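Orkcombe walking tour: my pre-season safety check, with comments

I do this walk-through every January before the old town tour opens again. Last year's copy had coffee all over it, so I'm typing it up properly this time, and Zahira gets one too.

1. Market square, meeting point
OK. The cobbles by the fountain were relaid and they're lovely and flat now. I still tell people to look down for the first few steps, then they can gawk at the guild hall all they like!

2. Noonan Gate
OK, with a grumble. The arch is low on the left side and the yellow paint has worn off. Rónán has promised a fresh coat before Easter.

3. Tower stairs
Needs work. There are 142 steps and the rope handrail has come off its hook near the second landing. No groups up there until it's fixed — I mean it, Peadar. The lamp at the top is fine.

4. City wall walk
OK. I paced the open stretch and made it about 361 yards, with the railing solid the whole way. It gets slick after rain (the shady end especially), so we turn back at the bastion if it's wet.

5. Chapel crypt
OK. The founding stone says 833, and everybody wants to touch it, which means everybody leans over the grate. I stood on the grate and jumped. It held. Two of the candle stands wobble, so push them back against the wall.

6. River steps
Not checked. The gate was locked and Noura has the key. I'll go back at low water, early, before the ferry crowd turns up.

7. First aid bag
OK, mostly. I threw out the old burn cream and put in new bandages. We could use another foil blanket, and please would whoever borrowed the scissors bring them back?
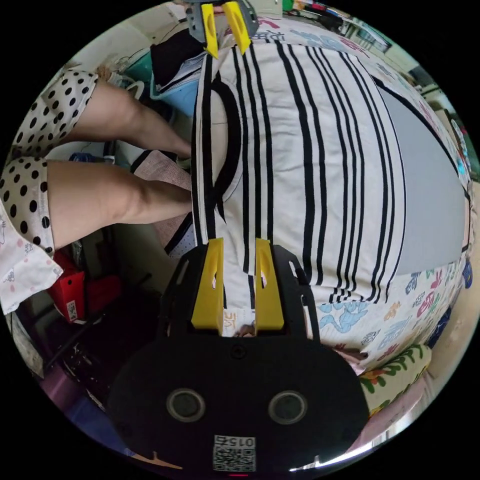

8. Radios and phone numbers
OK. Both radios reach the wall from the square, but you'll get nothing in the crypt. Ciarán's number has changed, and the new one is taped inside the bag lid.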